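Encyclopedia > Robotics > Manipulation > Clutter Replay

Clutter replay is a method for training two-armed robots to pick objects from crowded surfaces in simulation. It was introduced by Emese Fodor and Vilmos Deák at the Kerekes laboratory in Uvthorpe and is used mainly to test how far a grasping policy depends on tidy object layouts.

Method

A short set of teleoperated demonstrations is recorded in one simulated room. Each is then replayed with the objects moved, swapped or turned, and with the head camera rolled to a new angle. Replays in which the target is dropped are discarded. The policy receives only camera images and joint positions – object poses are withheld during training.

Results

The original study used 138 demonstrations, expanded to 929 accepted replays over 7 room layouts. On unseen tabletops the policy completed 96 trials without a dropped target. Most failures involved thin utensils lying flat, a weakness also noted by Csaba Kiss in a separate test at Clurkbridge. Camera roll had less effect than object spacing. 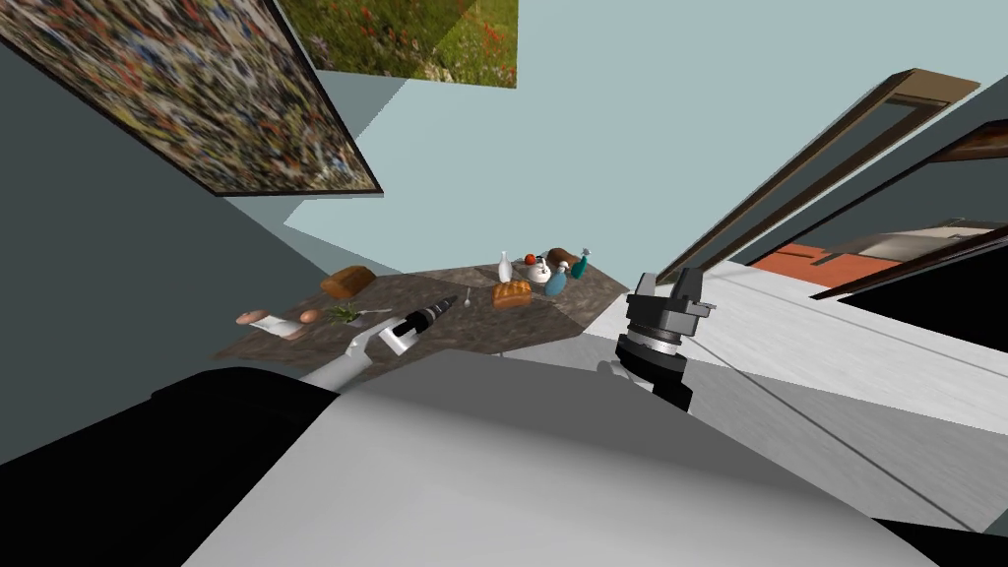 Simulated tabletop trial with food items and bottles, seen from the robot's side with the view rotated.

Limitations

Contact between soft foods and the fingers is modeled as rigid. Miklós Simon has argued that this inflates scores for bread and fruit. A later variant, Golteck, adds deformable contact but runs more slowly – no full comparison of the two has been published.

Last edited Oct 17, 2023 | 7 shares | Contact | Back to top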